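Visit to the Coppens Training Hall, Purkutberg
Reading time: 2 min
155 shares | 12 comments

The regional group visited the Coppens hall at Purkutberg on November 22, 2018, at the invitation of its director, Nele Hoekstra. The hall opened in June and covers 2543 square meters on a single level.

Ms. Hoekstra received the group in the library and outlined the courses offered jointly with Jatine. Enrollment stands at 483 for the current year. Members then toured the stores, where bins, trays and shelving are kept by size and signed out at a counter near the loading door.

The last stop was the sorting room. Ottó Hajdu explained that new students begin with plain blocks in two colors before they are given real parts. The bins are sheet metal and see daily use. Students learn to judge how a block rests, whether flat, tilted or up against a wall, and to plan the order of removal before reaching for anything. 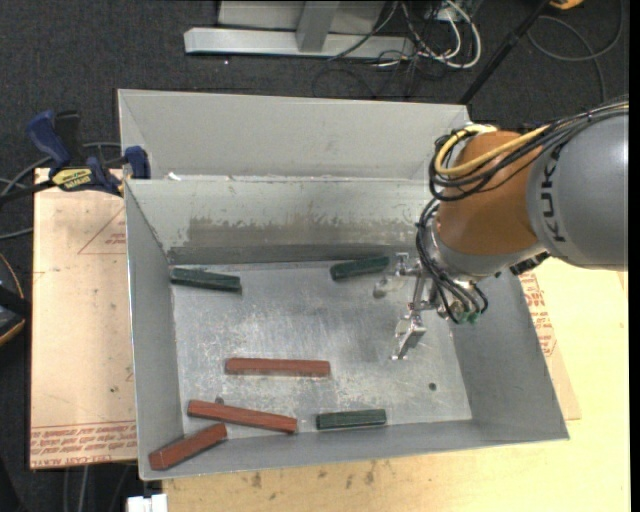
Begoñe Villalobos asked whether two colors were enough, and said that at Cornska her beginners had made better progress once a third was added. Mr. Hajdu replied that the matter would be reviewed before the next course.

The group thanked its hosts and left by the east entrance. Visits may be arranged in writing through the hall office.

3 comments on this report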